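From the Snack Table
Notes on catering, such as it is, by Lorna Tosh

Regular readers of this newsletter will know that the Forkham Community Hall has a kitchen, in the sense that it has a room with a sink in it. The oven went in June. The urn still works if you hold the lid down and think kindly of it. And so, for the time being, anyone who books the hall and wants to feed people is back to what my mother called a dry spread: things in packets, things on paper plates, and a jug of cordial the colour of a safety vest.

I have been doing dry spreads for the Saturday-style crowd, the cards crowd and the choir for longer than I care to put in print, and I'm told the new hirers would like some guidance. They may regret asking.

Cover the table first. The hall's trestles have been painted over so many times that they now have a sort of topography, and a bowl set down at one end can be found a little later at the other. Brown paper off the roll is my preference. It will wrinkle, and you will spend a good while smoothing it towards the edges, and it will wrinkle again behind you. Leave it. Once there's food on it the only person looking at the paper will be you. Cloth is nicer, and cloth has to be taken home and washed by somebody, and I have noticed over the years who that somebody is.

Next, the matter of packets. There are two schools in Forkham. The first tips everything into bowls beforehand, so that by half past seven the chips have gone soft and the nuts have been handled by the entire alto section. The second leaves everything sealed, stands it in a tray and lets people help themselves. I belong to the second school, and I've been called lazy for it by a man who has never once brought a plate. Sealed packets go back in the cupboard at the end of the night. Opened ones go home in handbags.

A shallow tray does the job beautifully. You want sides high enough to stop a packet sliding off when somebody leans on the trestle, and low enough that a person can see what they're getting without rummaging. Don't overfill it. A tray with a few packets in it looks like refreshments, and a tray heaped with 15 looks like a lucky dip, and people behave accordingly. Small bags of the orange crunchy stuff always go first. I've stopped trying to work out what flavour it's meant to be. The label says cheese, and I suppose there's no law against saying it.

A basket goes off to one side, and it stays empty until people start finishing things. I can't stress this enough. The moment you put so much as a serviette in a rubbish basket before the start, some helpful soul will decide it's a bread basket and fill it with rolls. The plastic ones with the slots in the sides are the best of the bunch: they rinse under the tap, and they stack. The wicker one in the back cupboard was a gift from the Purves Street playgroup and has been shedding ever since. It may be retired with honours if anybody wants to put up a motion.

Now, plates. Paper, round, with a bit of a rim. I know there are feelings about this. The hall does own a dinner service, and it is kept in a box marked 1521, a number I have never been able to get to the bottom of, and it includes 11 saucers and a gravy boat. You're welcome to it. You're also welcome to wash it, under a tap that runs cold until you've given up and then scalds you.

If you can, buy the plates in more than one colour. I started doing this after the cards evening, when we had a long discussion over whose plate was whose that ended with two people sharing a lamington out of spite. White for one table and yellow for the other, and I've had hardly a cross word since. Set them out along the near side of the tray with a decent gap between them, so people can pick one up without taking its neighbour along for the ride. Paper plates love company. You reach for one and get four.

On the subject of spills, the cupboard under the sink now holds a bottle of Dendex, which takes cordial out of most things, and half a bottle of Stimovon, which takes the colour out as well. Please read which one you've got hold of. The patch by the piano was a Stimovon job and I am reminded of it at every rehearsal.

Packing up goes faster if you do it in the right order. Unopened packets out of the tray first, then rubbish into the basket, then stack whatever clean plates are left and put them back in their sleeve. The paper can be rolled up with the crumbs still inside it - towards you, slowly, and with the fan off. I learned about the fan the hard way, and so did the front row.

If you have a packet of something you'd like to donate, the cupboard by the side door is unlocked until five. Nothing with a best-before from the previous government, please. We do check, and we do know who brought the prunes.
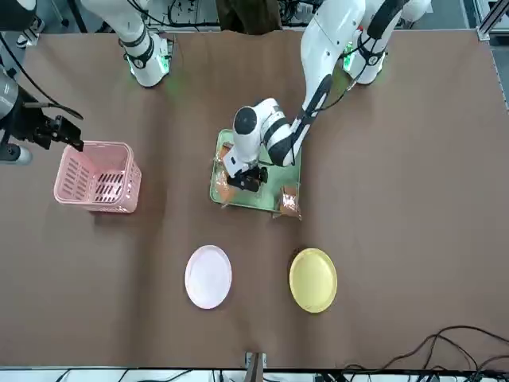 Somebody has also asked whether we could stretch to a second tray, so the people who can't have nuts get one to themselves. I think we can. I'd keep it at the other end of the trestle with its own plates, and I'll write NO NUTS on the paper in letters large enough for the tenors.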